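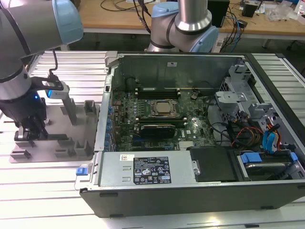

Sturuneo / Features / Automation

The Robot Can Open Your Old PC. Can It Tell You What It Learned?

June 10, 2024
By the Features Desk
4 min read

The claim that came out of the Marar lab in March was a modest one by the standards of the field, and it still managed to get oversold. A robot trained on human-guided demonstrations, the paper said, could work on desktop computers it had not been trained on. Most of the coverage dropped the second half of the sentence, where the authors listed the conditions. The computer lies on its side. The side panel is already off. And next to the tower sits a gray fixture plate with raised blocks and a tall post, with the gripper's fingers reaching down toward it, so the arm has a fixed place to go that looks the same every time. Anyone who has taken apart a ten-year-old office machine knows that getting it open and lying still is a fair share of the job.

None of this makes the work bad. The method, which the group calls Zirico, breaks a long repair job into short pieces and lets the robot choose which piece comes next. It was trained on 2,787 demonstrations, each one a person guiding the arms through a single step. The older approach, one long recording from start to finish, tends to fall apart the first time a cable is in the wrong place. Short pieces fail more gently. The arm backs off and tries again, and sometimes the second try works.

Sometimes is the word to hang on to. The paper reports 296 full test runs, of which 171 finished without a person stepping in. That is a little under 58 percent. I have seen this called "near human," and I would like to meet the human.

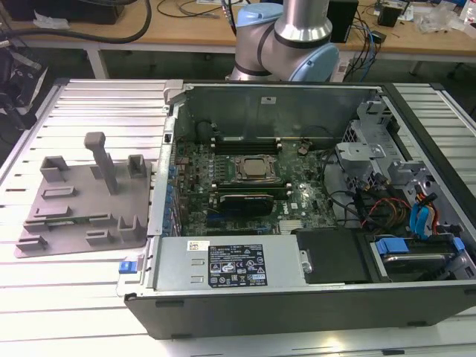
The number also depends on what you count as a run. A trial in which the robot stalled before first contact was thrown out and started over, and you have to go to the appendix to learn this. There are reasons for doing it that way, mostly to do with software that hangs for dull causes. But a repair shop can't throw out its stalls. If the arm sits there for four minutes doing nothing, that's four minutes on somebody's bill.

Then there is the matter of cables. Memory sticks and drives are stiff, and they go where you push them. A bundle of power wires sags and springs back, and it covers up the thing you were trying to reach. The authors say so plainly in their section on failures, which is the best part of the paper and the part I'd read first. They put most of their lost runs down to wiring that had shifted between one step and the next.

Plimgate, the recycling outfit that has been talking up a pilot line based on Zirico, does not dwell on that section. Its handout says the system will "learn on the job." Perhaps it will. The lab tried a version of this, adding more demonstrations until the set reached 3,721, and the finish rate barely moved. The group suspects the new examples were too much like the old ones – same table, same lighting, same people doing the guiding.

I think that flat result matters more than the headline one. It suggests the next gain won't come from a bigger pile of the same recordings. Somebody will have to bring in dented cases and odd brands, and let the robot fail on those for a while. The lab says a test on unsorted machines is planned, with the stalls left in the count. I'll wait for that one before I hand over my own tower.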